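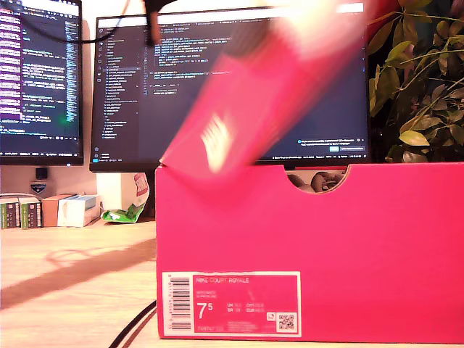 Mine came up half a size small so how do I swap them without paying postage twice?? asked a customer on our last newsletter. Fair question, we get it most days. So it goes first, then the rest.

Vilstead Shoes - Questions we get asked
Returns, sizes, delivery, all that. Updated October.

Wrong size, how do I swap?
Fill in the swap slip that came with your order, tick the size you want, post it back with the label supplied. We pay the return postage on the first swap. Second swap on the same order is yours to pay, sorry. Lost the slip? Write your order number and new size on any bit of paper. Legible please.

Do I need the original shoe box?
Yes. And the lid. The shoe box is part of what we sell, so if it comes back without it we have to mark the pair down. Put the whole thing inside another box or a strong bag. Please don't stick the postage label straight on the shoe box. Or wrap tape round and round it. We knock off £4 for a ruined box.

Can I try them on first?
Of course. Indoors, on carpet, clean socks. Evening is best, feet swell a bit during the day. Walk about for ten minutes or so. If the soles have marks on them we can't take them back.

How long have I got?
54 days from the day it's delivered. Used to be shorter, people kept missing it over Christmas. It's the date you post it that counts, so keep the receipt from the post office.

Which size number do I go by?
The UK one. Labels often have several sizes on and they're easy to mix up, esp. the US and UK. If the number on your old trainers looks odd, check which column you're reading. Still stuck, measure heel to longest toe in cm, standing up, both feet. Use the bigger foot.

I'm between sizes.
Go up for trainers. Go down for slip-ons and most sandals. Boots depend on socks. Thick socks, go up.

Wide fittings?
Some. There's a filter on the left of the page, on a phone it's under the little menu button. Not every style comes in wide and we can't order them in specially.

When will my order arrive?
2 working days if it's in our own stockroom. Longer if it says "from Skadell" on the page, that's our other warehouse and they don't send on weekends. Order before 3pm or it goes the next day. Orders with things from both places come as seperate parcels. You only pay delivery once.

Tracking says delivered, I haven't got it.
Check the porch, the bin store, next door, next door the other side. Then whoever else is in the house. After that email us and we'll open a claim with the courier. Give it till the following evening though, drivers sometimes scan early.

Can I collect instead?
Yes, from the Widon shop. Wait for the email saying it's ready, please, not the one saying thanks for your order. Different email. Bring the order number. Late opening Thursday, till 8.

Can I return an online order to the shop?
Yes to Widon. No to the Skadell warehouse, there's no counter there, just a gate.

When do I get my money back?
Five working days after we've opened the parcel. Then however long your bank takes. Goes back on the card you paid with, even if it's expired, your bank will sort that. Gift card orders go back on a gift card.

They're faulty, not the wrong size.
Different thing, don't use the swap slip. Email photos: the fault, the sole, the label inside the tongue. We pay all postage on faulty pairs and the 54 days doesn't apply.

Sale items?
Same rules for returns. Swaps only if we have the size left, which we often dont. If not we refund.

What about the points?
One point for each pound. 300 points gets you free laces or a tin of protector, your pick. Points come off again if you return the shoes. They don't run out as long as you order something once a year.

Can you hold a pair for me?
Only in the shop, only till closing next day.

Do you post abroad?
Not at the moment. We did, the paperwork got silly. Might come back.

Do you do children's school shoes?
Yes, from late July. Come in for a fitting if you possibly can, and not the last week of August, the queue goes out the door.

Something else?
Use the contact form. Put the order number in the subject line and it gets to the right person a lot quicker. Phones are 9 to 1, weekdays only.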